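The Bell

When Sidra Ghauri moved to Grolldale, she took with her only the things for which she could find a reason. The toaster oven was for bread. The mug tree was for two mugs, the pink one and the dark green-blue one with the yellow inside. For the bell she had no reason, but she took it also.

It had belonged to her aunt, who kept a small guest house in Brorna with 12 beds and one bathroom. The bell stood on the counter and the guests pressed it when they wanted their key. Her aunt was a little deaf in those years, so they pressed it many times. As a child Sidra was permitted to press it once, in the evening, after the last guest had gone up.
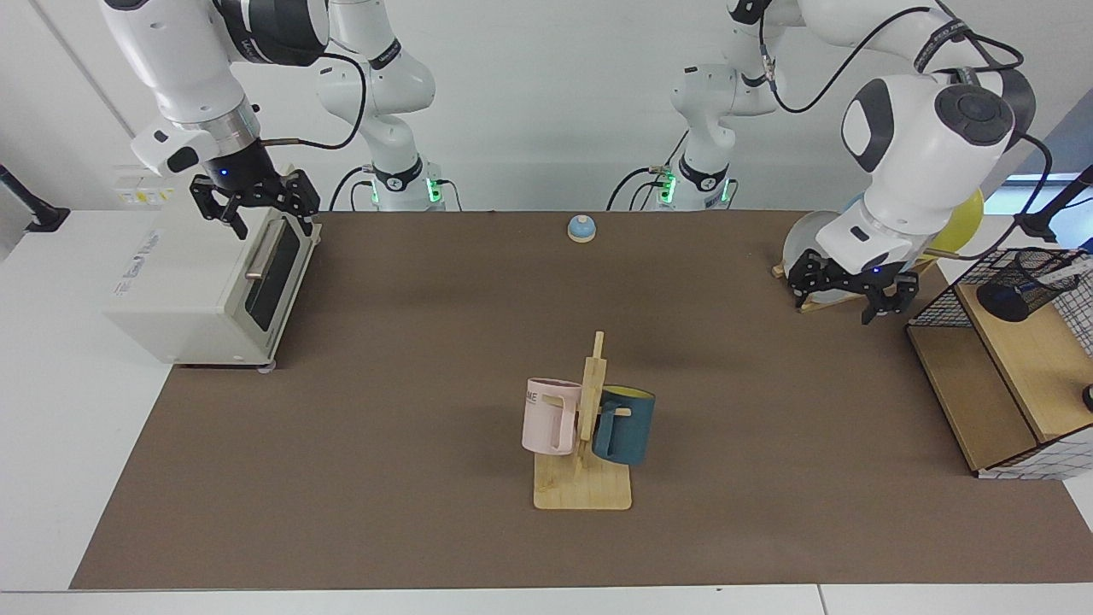
In the new place she put it where she could reach it while the bread was getting brown. She did not press it. The walls were thin, and the man at number 228 had already complained of her radio.

In December her brother came from Rind by the late bus. He was tired and he did not take off his coat. He asked for tea, and she gave him the pink mug, because the other was hers.

"You kept this," he said, and he looked at the blue top of the bell for a long time. "I thought it was sold with the beds."

"The man offered 100 for everything. I told him it was broken."

"Is it broken?"

"I don't know," said Sidra. She had not thought of this before — that it could be true.

Her brother put down his tea. It was past eleven, and behind the wall the neighbour was coughing. He held his finger over the bell, the way they both used to do, and waited for her to say that he may.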